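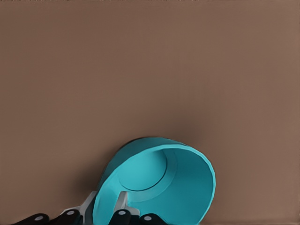 A teal cup lying on its side.

How a Made-Up Creature Gets Its Body

A creature in a game or a cartoon starts as a list of needs. The designer writes down where it lives, what it eats and how it moves. The drawing comes second.

Take the Koivisto, a monster from the card game Greretti. Its home is Venstead, a cold marsh with deep mud. An animal with narrow feet would sink there, so the Koivisto has wide, flat ones. Wide feet spread the weight over more ground. Real wading birds have long toes that do the same job.

Next comes the outline. Designers fill the whole shape in with black and look at it from far away. If it could be mistaken for another monster, the shape is changed. The Koivisto was redrawn five times before its neck was long enough to tell it apart from the Estard, which lives in the same marsh.

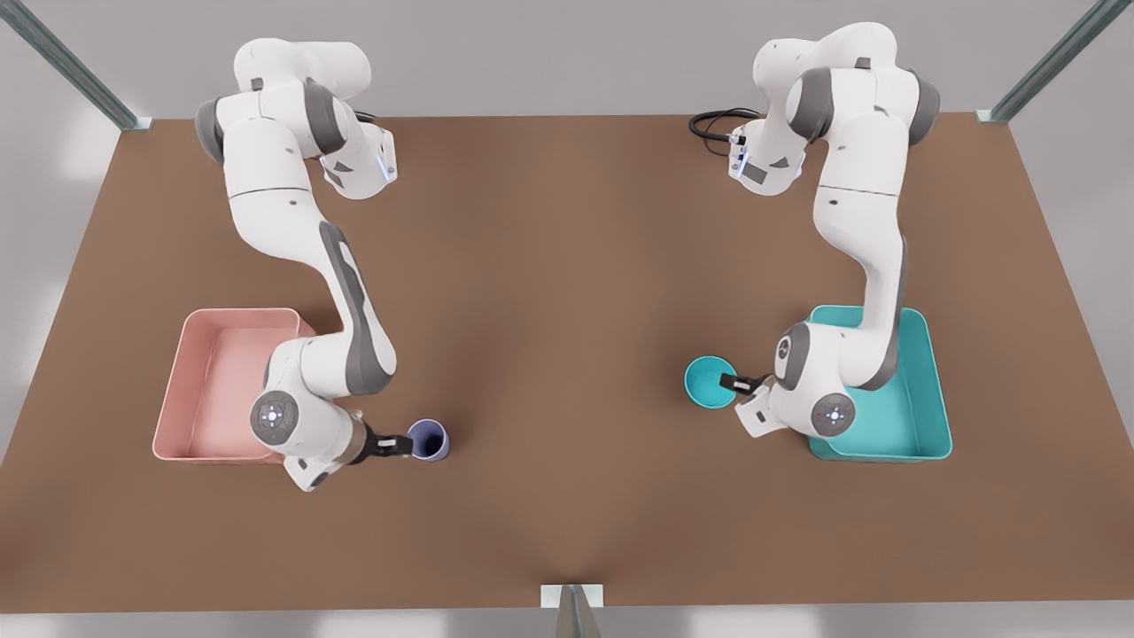

Colour is chosen last. Most creatures in the game use three colours: one for the body, one for the belly and one for a small area such as the eyes or claws. Grey and brown help an animal hide. Bright orange or yellow is often a warning, as it is on some real frogs and wasps.

Size has limits too. If an animal is made twice as tall, twice as wide and twice as long, it weighs eight times as much. Its legs must be thicker to hold it up. The Estard can grow up to 60 metres long, but it floats, and the water carries most of its weight.

Try it yourself: pick a place, write down three problems an animal would have there, and draw a body part for each one.

Last updated May 2023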